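Home | About | Exhibitions | Collections | Gallery Pages | Visit | Contact

Surfaces at Rest: Tables, Counters and Floors

The Rodance Study Center presents this gallery page as part of its continuing record of the plain surfaces on which daily work is carried out. The record was begun under the direction of Precious Mathebula and holds 1,025 photographs, of which 81 have been released to the public.

Most collections of household and workshop photographs favor the objects. The tables, counters, shelves and floors beneath them are seldom cataloged in their own right, although they determine how much can be laid out at one time and how easily a small item can be found again. The Center therefore assigns every surface an entry of its own, with notes on tone, open area and any visible pattern.

Entries are arranged by tone, from pale to dark. The group presented on this page is Group 19, Pale Surfaces, Unpatterned. Visitors who wish to see patterned surfaces should consult the Luvlow series, which was prepared separately by Zihan Zeng and includes tiled counters and printed tablecloths.

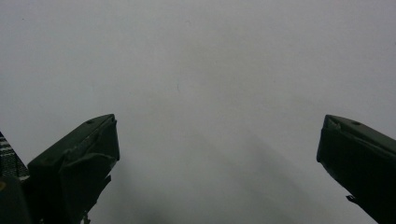
Group 19. Plain surface, pale gray-white, with a wide open area.

Pale surfaces present a particular difficulty in cataloging. A gray-white may be entered as white by one reader and as light gray by another, and earlier lists were not consistent on this point. Under the present rules, prepared by Ingvar Kragh and Aatos Kauppinen, the compound term is used wherever neither single word is adequate. Material is entered only when it has been confirmed from a source other than the photograph - a purchase record, for instance, or a written statement from the owner.

The term "open area" refers to the part of a surface on which nothing has been set down. It is recorded in words and is not measured. Readers comparing entries should note that the term carries no judgment about whether a surface is tidy or in regular use.

Prints from the public selection may be viewed in the Dai Reading Room by appointment. Requests should give the group number and the title of this page. Up to 900 words of catalog text may be quoted without written permission, provided that the Center is credited. Longer extracts, and all requests to reproduce photographs, should be addressed to Tianyou Liao, Gallery Records.

Corrections to the catalog text are welcome and are entered at the next revision in July.

Last updated: 04/05/2019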